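Let the Shirt Lie Down First

I came to this country with one suitcase, and in this suitcase were four shirts with collars. I ironed them on a towel on the kitchen table, because the apartment in Geltau had no ironing board and I did not want to buy one. Many years later I own a board, and I still do most of my shirts on the table. I want to defend this habit, and together with it the bigger habit of folding shirts flat instead of hanging them.

The common opinion is that a shirt with a collar belongs on a hanger. I have heard it in every dry cleaner and in every store where I asked. The opinion is reasonable for a dress shirt made of thin woven cotton. But most people I know do not wear a dress shirt on a Tuesday. They wear a polo, and a polo is a knitted thing. It behaves more like a sweater. On a hanger its own weight pulls at the shoulders, day and night, and after one season there are two small bumps where the hanger ends were. I have had these bumps. You can press them with steam and they come back before lunch.

My closet in Geltau had a rail that was 89 centimeters long, and I shared it. This was my real teacher. When you have so little rail, you ask of each garment whether it has earned its place there. A winter coat has earned it. A polo shirt, in my opinion, has not. Folded, it takes up the space of a magazine, and a drawer can hold a row of them standing on their edges, so that every collar can be seen from above.

People answer me that folding takes too long. I do not agree, but I understand where the feeling comes from. They fold in the air. They hold the shirt under the chin, they catch one sleeve, the other sleeve escapes, and in the end they have a soft package with one corner hanging out. Of course this is slow and makes a person angry. A shirt wants to lie down first. It needs a table with nothing on it, at the height of your hips, and it needs one moment in which you only make it flat with the hands, from the middle to the sides.

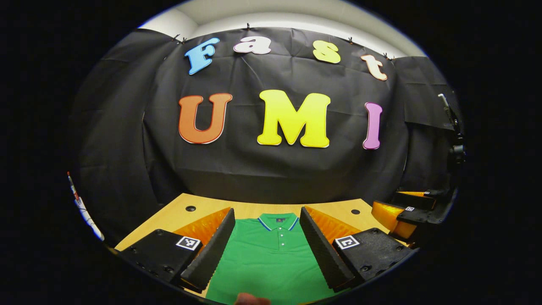 A green polo on a light wood tabletop, collar and buttons up.

The collar is the part I want to speak about most. On a polo the collar is often knitted in another way than the body, and when it has stripes, as many of them do, the stripes will show every mistake. If one side of the collar sits higher, the eye finds it at once. So I begin there. I close the top button, then I lay the collar down with two fingers and look if the left point and the right point are at the same height. When this is correct, the placket falls almost straight by itself, and the buttons make a line which you can use as your center. Everything else in folding is measured from this line. My mother taught me the opposite order, sleeves first and collar at the end, and for years I had crooked shirts and thought it was the fault of the shirts.

After this I turn it on its face, bring each side in to the middle of the back, lay the sleeves down along the body, and fold from the hem up. Some people fold in three and some in 2. I have tried both and I have no strong feeling, only that the drawer should decide and the same number should be used for all. A drawer with mixed folds is worse than a drawer with no folds.

I once worked for a winter in the back room of a clothing store in Clemthorpe, where we had to fold up to 300 pieces before opening. There was a plastic folding board, and the new people always liked it very much. I liked it for one week. The board makes each shirt the same size, this is true, but it does not look at the collar for you. We had a delivery of 173 polos for a hotel in Hamel, and a good part of it had to be done again, because every one was a perfect rectangle with a twisted neck on top. The hotel was polite. My supervisor was less polite — and she was right.

I do not want to make a religion from this. There are shirts that I hang, and when I have guests I throw a pile on the bed and close the door like everybody. Linen I hang always. My sister in Gristmont hangs everything, also T-shirts, and her closet is beautiful, but she has a whole wall for it.

What I ask is only that we stop to speak about folding as the poor solution, the thing you do until you have enough rail. I have enough rail now, more than two meters of it. The polos are still in the second drawer, standing on their edges, the dark ones at the back.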